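A Bell Under the Water: Notes on the Choral Piece

Many of you wrote in after the last newsletter to ask about the new choral work, so I thought I would give it a proper corner of its own this time (and please forgive me if I wander, because I have been living inside this story for the better part of a year and I do love to talk about it).

The legend belongs to the village of Cistthorpe, which stood on a low spit of land and which, so the old people told it, had a bell so heavy that it took the whole parish to haul it up from the beach. The bell was called Onerus. There are at least three versions of why the village was lost. In one the sexton sold the clapper to a passing ship's captain. In another the fishermen quarreled over whose turn it was to ring the storm warning, and kept on quarreling until the water was at the door. The one I have always liked best, and the one our piece follows, says that the bell itself grew tired of being rung for funerals and asked the sea to come and fetch it.

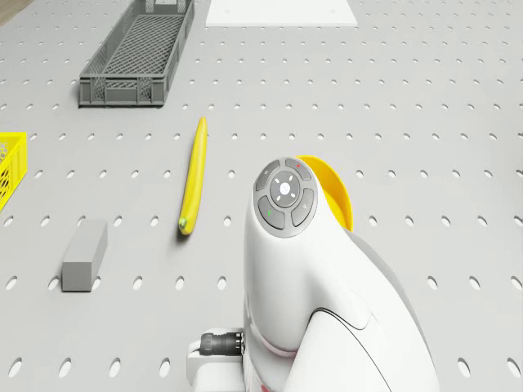 Our composer, Zhiqiang Han, first heard that version from his landlady when he was a student, and he tells me he wrote the opening tune on the back of her rent book! He has set it for four-part choir, harp and a single low handbell, which stays silent for the first two movements. When it does come in, the altos are holding one long note underneath, and I'll admit I had to go and stand in the hallway for a minute at the first run-through.

The words come mostly from the Kostell manuscript, a poem of 1,267 lines. We are singing 57 of them, you'll be glad to hear. The spelling is all over the place, so we have been working from the Jiang edition, with a few changes where the modern word was easier to sing. Sopranos, please note that "drownèd" has two syllables in the second movement and only one in the third. 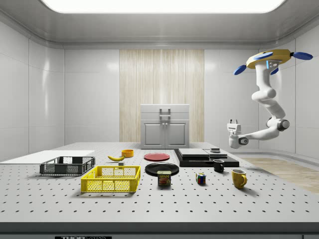

Page last changed: Dec 29, 2022

Now, a word on the sea itself. Zhiqiang did not want crashing waves, and there is hardly anything loud in the whole piece. The flood comes in as a hum, basses first, and it creeps up through the choir until the tune is still going but you can no longer make out the words. It lasts roughly 30 minutes from start to finish, with no break between movements, so do bring a cough drop.

We gave a small trial performance of the first movement in September and learned a good deal from it, chiefly that the harp needs to be closer to the tenors. The full piece will be sung in the spring. The hall seats 400, and members can reserve places before general booking opens. If your family has its own telling of the Cistthorpe story, I would dearly like to hear it, however short or muddled it may be. Just drop me a note at the usual address, or catch me at rehearsal by the tea urn.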